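Subject: Re: Anyone using the Jestar tabletop kit?
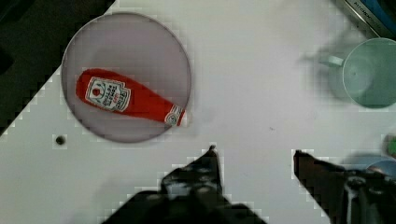
Wrist camera view, ketchup bottle on the plate, gripper open.

Hello everyone,

Sorry for the slow answer, I wanted to have the kit running for a good while before I said anything, and then March came and went and I kept finding one more thing to try. I'll put my notes under each of your questions, and I hope they're some use even if you end up buying something else!

> We are looking at the Jestar kit for our teaching lab and would
> love to hear from anyone who owns one. The web page is very nice
> but it doesn't say much. Mainly I'd like to know:
>
> How good is the wrist camera, really?

Good enough, with a grumble. You can tell from the picture what you'd be getting. The big label on the bottle can be made out, and the mug in the top corner is perfectly clear as a mug, handle and all. What you also get is blockiness along the edges of the fingers, and a darker patch of background will show it too. For people it's only a bit ugly. For anything that depends on finding a clean outline I would turn the compression down in the settings before you do anything else, and put up with the bigger files. The default is set for slow networks, which I suppose suits somebody.

I do like the angle. Both fingertips stay in view, so you always know where you are in relation to the thing you want, and my students (who are mostly new to this) picked it up much faster than they did with the overhead camera on our old Unevlow arm. With that one they were forever guessing at the height.

> Does the gripper cope with ordinary kitchen things, or only with
> the foam blocks in the demo videos?

It copes with a lot of them. We do a table-clearing exercise with plates, mugs, and bottles, and bottles lying down are my favorite test because they can roll. A bottle across a plate is harder again, because the rim gets in the way if you come in low. My advice is to go for the body of the bottle and leave the neck alone. The neck looks tempting, being thin, but all the weight is at the other end and it swings as soon as you lift. Mugs are best taken by the wall, with one finger inside. I have never had much luck with handles, and I have given that more evenings than I care to admit.

Plates are the weak spot. Flat on a table there is simply nothing for the fingers to get under. Nukik sells a set of thin fingertips that fit the Jestar mount, and I'm told they help, but I haven't tried them and would be very glad to hear from anybody who has.

> What did it cost you all in?

The base kit was 1,540 dollars and the spare finger set with the longer cable came to 287 on top of that. I thought the cable was overpriced and bought it anyway. You will want it if your computer isn't right beside the arm. The quote I had for the Yen kit was a little over 3,000, and that one does come with a better case and a proper printed manual, so it isn't quite a fair comparison. If you have the money and you'd like somebody on the phone when things go wrong, I'd at least ask them for a demo.

> How long does setup take, and is the support any good?

Allow an afternoon. The arm itself goes together nicely, but the camera calibration has 33 steps in my version of the guide, and step 12 refers to a menu that has since been moved (it's under Tools now, then Devices). Support answered my emails within two days each time and were very kind about a question I should have been able to answer myself. They don't do phone calls.

One more thing that you didn't ask about, on white tables. Ours is white, and the soft shadows confused the object finder that comes with the kit, which would now and then draw its box around a mug and its shadow together. A lamp on the other side helped a good deal, and so did lowering the sensitivity one notch. If you are choosing furniture for the lab anyway, I'd try a sheet of plain matte paper in a couple of colors first.

I'm happy to send you my settings file, just write to me off the list and tell me which software version you're on. The older ones won't open it. And if you do go with Jestar, please order the spare fingers at the same time, as shipping on them alone was painful.

All the best with the lab, and do let us know what you choose!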